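Le réfectoire de Clollstead, ou comment 744 plateaux finissent à la poubelle
Rapport de projet, deuxième semestre
Rédigé par Jyoti Kandpal

Notre question de départ était simple : pourquoi les élèves jettent-ils le pain ? L'intendance penchait pour la mauvaise éducation, les élèves pour le pain. Nous avons voulu trancher avec une balance de cuisine et un cahier à spirale, matériel dont la précision scientifique se discute.

La collecte a porté sur 744 plateaux du service de midi. Sur 212 d'entre eux, le pain revenait intact. Nous avons appelé « intact » tout morceau sans trace de dents, définition qui nous a coûté une réunion entière. Les tranches pliées en forme de bateau ont été comptées à part. Il y en avait 13.

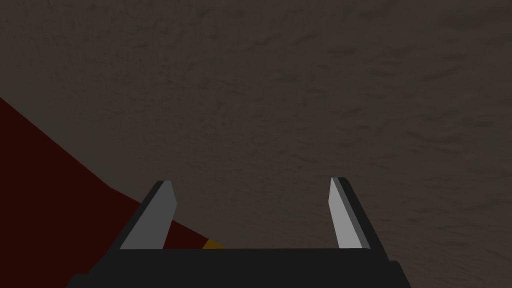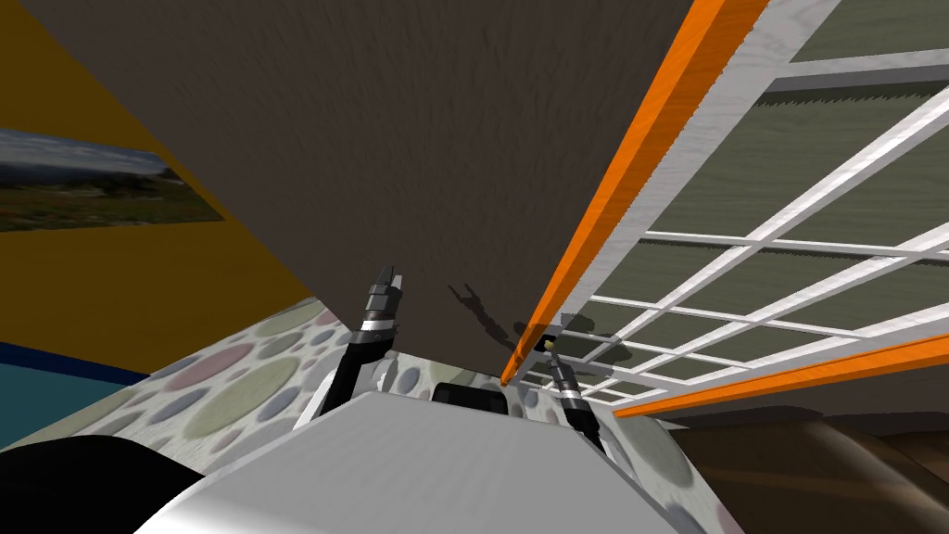
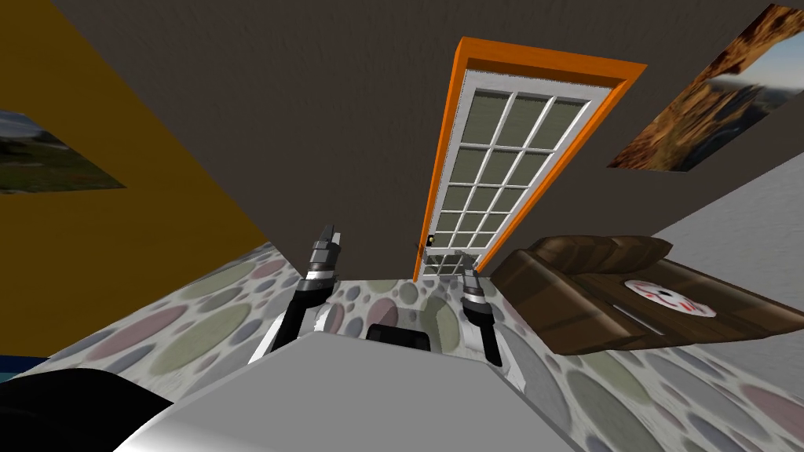

Fig. 2. Vues de synthèse. Sur la dernière : porte à encadrement orange et paysages aux murs.

Le pain est proposé en début de ligne, avant que l'on sache ce qu'il y a à manger. On en prend donc par prudence. Devant les pâtes, la prudence devient inutile et le pain repart comme il est venu. Les jours de poisson, en revanche, il disparaît très bien.

En juillet, nous avons obtenu de déplacer la corbeille en fin de ligne pendant deux services. Le premier a donné moins de restes. Le second aussi, mais la moitié des classes était en sortie, et notre professeur a barré le mot « triomphe » dans la première version.

Limites : la balance affichait parfois un poids négatif, ce que nous avons attribué au pain. Le questionnaire distribué aux élèves comportait une case « autre », dans laquelle on nous a surtout demandé des frites. Nous recommandons de laisser la corbeille en fin de ligne et de recommencer les pesées avec une balance empruntée ailleurs.

Autres rapports
Le compost du club Chauhan, bilan d'étape
Bruit à la cantine : mesures et plaintes
Zanadano, journal d'une mini-entreprise
L'eau du robinet a-t-elle un goût ?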